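Rewrote our take-home sheet for people going home with stitches. A few people asked what changed, so I'll go through it in this thread.
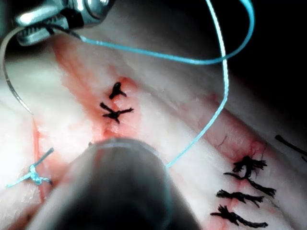 Mal-soon Ahn
@malsoonahn
Patient education nurse, Nordin Surgical Center
Friday, April 5, 2019

1/ The old sheet was 978 words on both sides of one page. The phone number for the nurse line was on the back, near the bottom, under the parking information.

2/ I sat in on 12 discharge talks in October and just listened. Most people folded the sheet and put it in a bag before we got to page two. The person driving them home usually asked the better questions.

3/ So the new one is written for two readers. The patient gets the left column, the helper gets the right. Same facts, different jobs.

4/ The words we took out: ambulate, erythema, void, tolerate diet, PRN. The words we put in: walk, redness, pee, eat, when you need it. There was one long email argument about "pee." It stayed.

5/ "Keep the area dry" caused more calls than any other line. Dry for how long? Does a shower count? What about sweat? We now leave a blank for the date you can shower, and the nurse fills it in by hand before you leave.

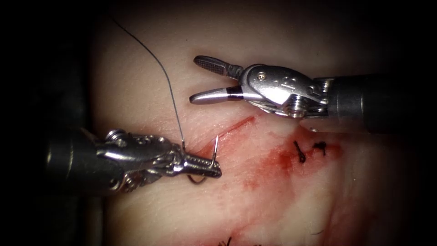 6/ Same problem with "no heavy lifting." People don't know what ten pounds feels like. We wrote "a gallon of milk is okay, a full laundry basket is not" – and left a line for the surgeon to change that, as some patients shouldn't lift the milk either.

7/ The nurse line number is now at the top in big type. Under it is a short list of when to call. Fever, spreading redness, pus, a wound that opens, pain that gets worse instead of better. Under that, when to skip us and call 911.

8/ Printing: Bitunero quoted us for glossy cards. They look nice but you can't write on them with a regular pen. We went with plain paper from the office printer.

9/ Translations are the slow part. Korean and Spanish are done. Vietnamese is with the reviewer. I read the Korean one out loud to my mother and she fixed two sentences.

10/ The new sheet is 108 words in the left column and a bit more in the right. I still want to cut the paragraph on constipation, but the evening nurses say people need it, so it stays for now.

11/ If your unit has a line that makes patients call back confused, send it to me. I'm collecting them for the next revision.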